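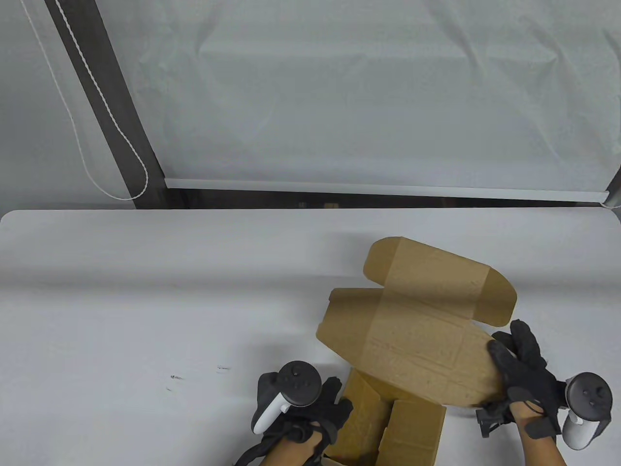 Muris box folding set: collection rules and known gaps

Status: draft, November 2, 2024
Maintainer: Nelli Pesonen
Rules reviewed by: Raimo Manninen, who disagrees with two of them

What is in it

2832 episodes of people folding cardboard mailer boxes by hand on a white table, with a controller strapped to the back of each gloved hand. 107 were thrown out under rule 2. The box is plain corrugated board with no printing. Do not expect much to carry over to printed or coated stock - we have not tried it.

Rules for collectors

1. Gloves on both hands, controllers on both hands. Retighten the straps between episodes.
2. If a controller shifts on the hand, drop the episode. Do not "correct" it later.
3. One box per episode. A box that has been folded before is marked as reused.
4. Failed folds stay in. A set with only clean folds tells you very little.

What we doubt

The controller reports the back of the hand. It does not report fingertips, and folding is mostly fingertips. Anyone claiming finger-level accuracy from these files should show their work.

"Success" was judged by the person who did the folding. Raimo rechecked 123 episodes and disagreed on 13. We think that is too many to call the labels reliable.

The Geltaline checklist was followed where it made sense. Following a checklist is not evidence of quality, so please don't cite it as such.

Open items

- second reviewer for the success labels
- wording of rule 3 (how used is reused?)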